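Finally getting around to reviewing the Lindis plates and cubes, after Drahomíra Kováčik kept asking whether they were worth it. Short answer – yes for the plates, mostly for the cubes.

I got mine through the shop in Florkbridge, where the whole lot came to 1595 with postage, so not cheap! The colours are what sold me. The yellow is properly cheerful and the lavender is a soft, pale sort of thing that I'd happily eat toast off. Both have a raised rim, which I like for sorting games, and they look great on brown paper with a blue tape grid (my favourite way to set up a table at the moment).

Grumbles? The yellow plate shows marks, so you'll get faint dark scratches and little specks in the middle. I'd also like a few more cube colours for the money. Marwan Masri reckons the Dotora ones are firmer, but I've not tried them.

I'd give the set four out of five and I'd buy the plates again tomorrow.
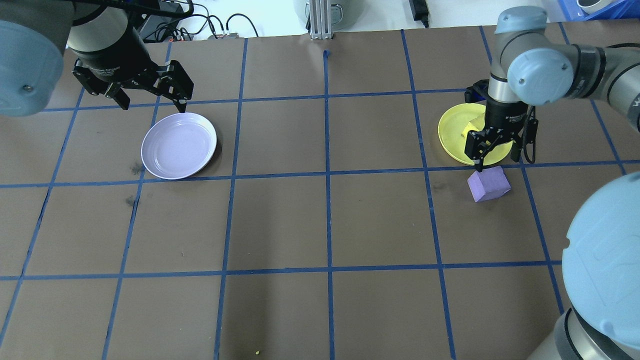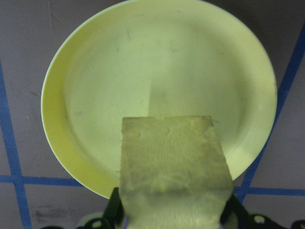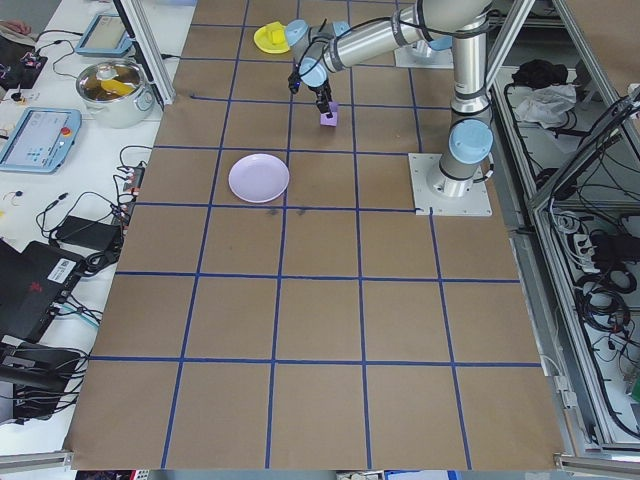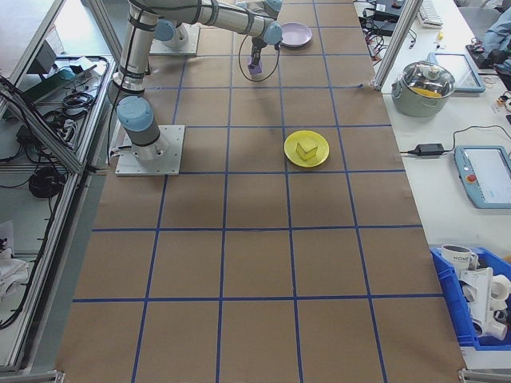 *The yellow plate up close in the second photo, and the lavender one on the taped grid in the other three.*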